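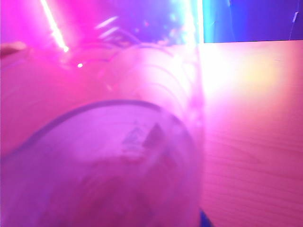
2026-06-19 — cup set, coloured light

Continued with the clear plastic cups under the pink lamp. We have now 465 good episodes from the wrist camera, the target for Clorska is 507. I left out the ones where the operator stopped in the middle.

Search notebook Go

The transparent wall is difficult for the labelling. With strong glare the edge tool from Vornico finds the rim but loses the side, so I mark the side by hand — slow work, almost 40 clips in one afternoon. The table edge is easier.

For the next batch I would like to have less magenta and more white light, on the same wooden table. Phelan setup stays as it is. To check: does the exposure lock survive a restart? In January it did not.

2 comments 0 shares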